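# A February visit to the Flutudetti open lab

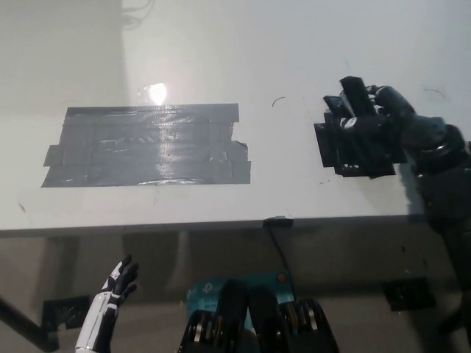 **Samlow Makers' Club – Visits Group**

We'd been on the waiting list for the Flutudetti open afternoon since last summer, so when a place came up for our club in February we said yes before we'd even worked out the parking (the small car park behind the Stojanović building, as it happens, and it fills up early). The subject this time was teaching robots by showing them, and I came home with my head absolutely buzzing!

The lab has two ways of showing a robot what to do. In the first you take hold of the arm and move it yourself, with the motors gone soft so that it follows you. In the second you stand at a control station, your own hands steer the robot's hands, and everything is saved as you go. Each go at a task is called a demonstration, and they need a lot of them. The job on show had reached 257 when we arrived and the team were aiming for 300.

The work goes on at a plain white table, with a dark, blocky object wrapped in black tape as the thing to be handled. It has flaps of tape sticking out at its edges, and I would have thought that made it a pig of a thing to get hold of. There's also a big patch of grey duct tape stuck down on the left of the table, all overlapping strips with ragged ends. Several of us went straight home and felt better about our own benches.

What surprised me most was how much the hands differ from ours in use. I'd expected the clever part to be the grip, but the operators talked far more about the approach: how high to come in, which way to turn the wrist, when to stop fussing and close the fingers. You get no feeling back through the controls on this setup, so you do it all by eye. They try to vary things on purpose too, starting the hand from a different spot or coming at the object from another side, so that the robot doesn't learn only one path.

Then we were allowed a turn on the practice station! Each of us had 90 seconds with Florkutska, which is the lab's name for its control program, and I spent most of mine going past the target and coming back again. Small movements are the secret. I also kept holding my breath, which apparently everybody does the first time. Our best effort was a clean pick and a gentle put-down by one of our younger members, who has clearly spent her evenings well.

Bad attempts aren't all thrown away, by the way. If a grasp slips and the operator recovers, that run can be kept and labelled, as it shows the robot how to get out of trouble. Ones where someone has simply lost the thread get deleted.

A few practical notes for anyone going next time:

- Doors open at 2 pm and the practice station closes at 5, so put your name down as you come in.
- Take off rings and loose bracelets before trying the hand-guided arm.
- Tea is free. Bring your own mug.
- The lift is slow – allow for it if you can't manage the stairs.

We've asked about a second visit in the autumn, when they hope to have the hand-guided arm and the remote station learning the same job. I've already put my name on the list.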